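Search this site
Search for: Go

Small loop antennas: what we learned
By Onni Tuominen and Esko Kettunen
August

We wanted to know how much a loop's efficiency suffers when you build it from cheap braid instead of copper tube. So we made 2 loops, same diameter, same Tridow capacitor, and swept both on the bench. The tube loop had a Q of 339, and the braid loop didn't come close! We redid the sweep twice in case a solder joint was bad. It wasn't.

The braid strands keep crossing under one another, so the current has to hop through lots of little contacts. At 100 watts the braid got warm enough to notice with a finger (transmitter off, of course).
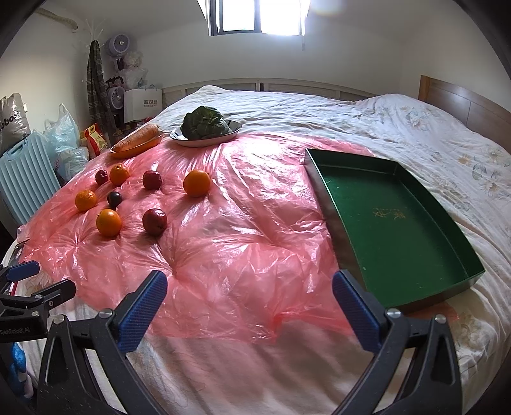 Next we'd love to try flat strip, and to model the gap voltage properly, which we guessed at 2000 volts and never measured. Esko already has the strip cut.

Recent projects
Brutum balun tests
Wisadeck ground radials
Rissanen mast notes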